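Resarier countertop dehydrator, after a whole winter of using it

I put off buying a dehydrator for years. My mother dried apples on window screens in the attic and I suppose I had it in my head that anything with a plug was cheating. Then a neighbor gave us two grocery bags of pears in one week, the freezer was already full of tomatoes, and I gave in and ordered the Resarier. I have been running it since the fall and I think I finally know it well enough to write something useful.

First, the size. It's about as wide as my bread box and a good bit taller, so please measure under your cabinets before you get excited. Mine lives on the rolling cart by the back door because it wouldn't fit anywhere else, and I've made my peace with that. The trays slide in from the front like oven racks, and that was what sold me. I had borrowed a stacking one before (the round kind, where you lift off the whole tower to check the bottom) and I never want to do that again. With this one you open the door, pull the tray you're curious about, poke a slice, and slide it back.

The fan is at the back and it dries pretty evenly. The bottom tray lags a little, so I swap it with the top one when I remember, usually when I get up for a glass of water. On apples I forget entirely and they come out fine. Pears are fussier! They want to be cut thinner than you think, and they'll stick if you leave them on the tray to cool, so peel them off while they're still warm and a bit bendy.

Citrus is what I've ended up using it for most. Orange slices, lemon slices, and whatever small ones are cheap in January, cut crosswise with the peel left on. They go in tea, they go on top of a plain cake, and I strung a whole garland of them for the kitchen window and then ate a good part of it standing at the sink. Blot them with a towel first. I skipped that step on my first batch and had a sticky puddle on the drip tray that took some real scrubbing.

Dates and figs I don't bother with, as the store ones are already as dry as I like. I did try drying grapes, out of curiosity, and that took so long that I went to bed, got up, went to church on Sunday morning and came home and they were still squishy in the middle. Very good raisins in the end, though I can't say I'd do it twice.

The noise is a low steady hum, something like a box fan in the next room. My husband says he likes it. The dog was suspicious for a day. I wouldn't want it in a studio apartment overnight, but with the kitchen door closed we don't hear it upstairs.

Now the complaints. The timer only goes up to 20 hours and then shuts off without a peep, so if you need longer you have to remember to start it again. The buttons are flat and shiny and I can't tell by touch which is which, and the numbers are dim in daylight. The booklet is thin. It gives 2 recipes, one of them for beef jerky, and then a chart with print so small I copied it out by hand and taped it inside the cupboard. And the trays are supposed to be dishwasher safe, but one of mine came out with a slight bow in it, so now I wash them all in the sink with a soft brush.

I looked at the Zanberg too before I bought. It's a handsome machine with a glass door and a light inside, and the asking price was close to $400, while I paid just under $200 for this one. I'm sure the light is lovely. For slicing up fruit that would otherwise go soft in the bowl, I couldn't talk myself into it.

One more thing, and then I'll let you go. Save your jars! Dried fruit pulls in damp faster than you'd believe, and the clip-top bags I started with were no match for our kitchen. I keep everything in glass now with the lids screwed down tight, and I give the jars a shake every day for the first week to see if anything is clumping. If it clumps, back in the machine it goes for another couple of hours.

Four stars from me, and I'd gladly make it five if they fixed those buttons.

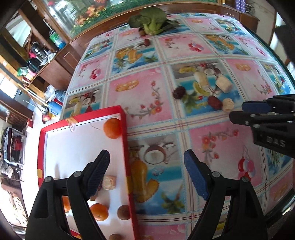
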